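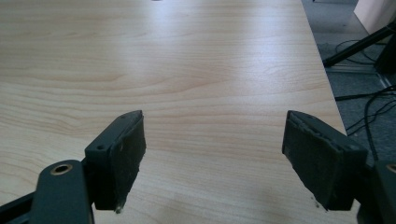 Ticket: Gripper state goes "closed on object" with nothing in the gap
Component: Keltero perception node, width estimator
Reported by: Thắng Nghiêm
Status: open, workaround available

Since the update in May, the width estimator sometimes publishes a grasp when the fingers are open and there is no object between them. The planner then believes it is holding something and skips the pick. I replayed 301 episodes from the Mirnlow set and 16 of them have this fault. In all of the 16, the table is bare between the pads at the moment of the false grasp.

Expected: state "open", width from the pad tracker.
Result: state "closed on object", width 3 mm, confidence high.

What I have tried

1. Restarted the node and cleared the cache. No change.

2. Went back to the old calibration file. The wrong width is a little different, but the state is still wrong.

3. Turned off the pad tracker and used only the encoder value. The state is correct in every episode. So I think the encoder is fine and the problem is on the image side.

4. Looked at the segmentation masks. The pads are black and the finger bodies are nearly black too, so the mask does not stop at the pad. In the bad episodes it also takes the shadow on the tabletop under the fingers, and the two masks grow toward each other until they touch. The tracker reads this as contact.

5. Suspected the glare on the table, because the exposure goes down when the bright patch is large. I locked the exposure at 2,000 microseconds and replayed on the live rig. The fault became less frequent but it did not disappear. I cannot say yet if this is the real cause or only makes it worse.

6. Cropped the right side of the input, where the carpet and the black cables are. I expected the cables to be confused with the finger. The result was exactly the same with and without the crop, so please do not spend time on this.

Workaround

In the Vivgate config set width_source to encoder and restart the planner. You lose the pad deflection value, but the pick sequence runs.

Comment from Altıntaş:
Can you check the mask threshold? It was lowered in the same update for the gray pads. I did not test it with the black ones.

Reply from Thắng Nghiêm:
Thank you, I did not know about this change. I put back the old threshold and 3 of the bad episodes are still bad — the others are now correct. In these three the shadow is very close to the pad corner. I will attach the masks and keep the ticket open.

Recent tickets
Planner does not release the lock after a cancelled pick
Keltero: replay tool ignores the start offset
Mirnlow export fails when the episode name has a space
Vivgate: config reload needs two attempts
Wrist camera timestamps behind the encoder log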